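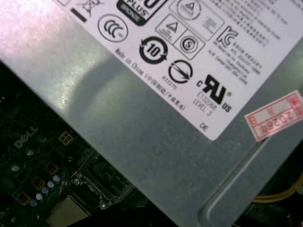
Gevia wrist view, desktop PC, power supply side.

Gevia teaching kit
Hand guiding and remote control for small robot arms
Made by Stirnetti, Pustham. Page updated January 30, 2026.

I wanted a teaching kit I could pick up after lunch and use straight away, and Gevia is what we ended up making. You get a clip-on handle for steering the arm by hand, a desk controller (we call it the Vitale) for when you'd sooner sit back and do it from a chair, and a small camera for the wrist. Both ways of teaching record into the same file, so you can start a task by hand, swap to the controller for the fiddly bit and carry on without stopping the recording!

The handle weighs 360 grams and has one button under the thumb. Squeeze to move, let go and the arm holds where it is. My first version had four buttons and I pressed the wrong one constantly.
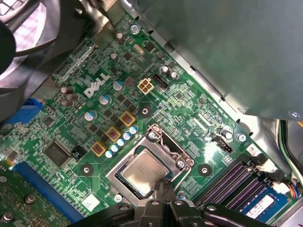 Teaching by remote control lives or dies on what you can see, and I'd say that even if I weren't selling you a camera. With Gevia the wrist view fills your screen and your own fingertips (well, the gripper's) stay in it. On a job like this Dell board I line up on the silver retention lever beside the processor first, then slow right down. There's a speed dial on the left of the Vitale for exactly that, and I have it near the bottom most of the day.

If a run goes badly, tap the pedal and it's marked as a bad one. It stays in the folder until you clear it out yourself, as I quite like keeping mine to look at later.

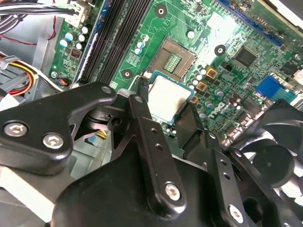

Joanna Pask
Product lead, Gevia

Small parts are my favourite thing to teach, and a processor held close over its socket is as good a test of your nerves as any. My advice is to practise the approach on its own before you record a whole task. I did nearly 73 runs on one board before I was happy with my hands, and a good few of those were me learning to stop gripping the handle like a bus rail. Start from a slightly different spot each time too, and shift the case a bit between runs.

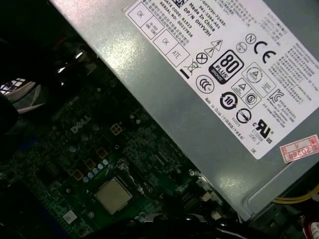

What's in the box

Clip-on handle with thumb button
Vitale desk controller
Foot pedal
Wrist camera and bracket
Cable, 10 metres
Printed quick start

The cover is 2 years on everything except the pedal rubber. A left-handed handle is coming in March, and you can ask us to put one by for you when you order.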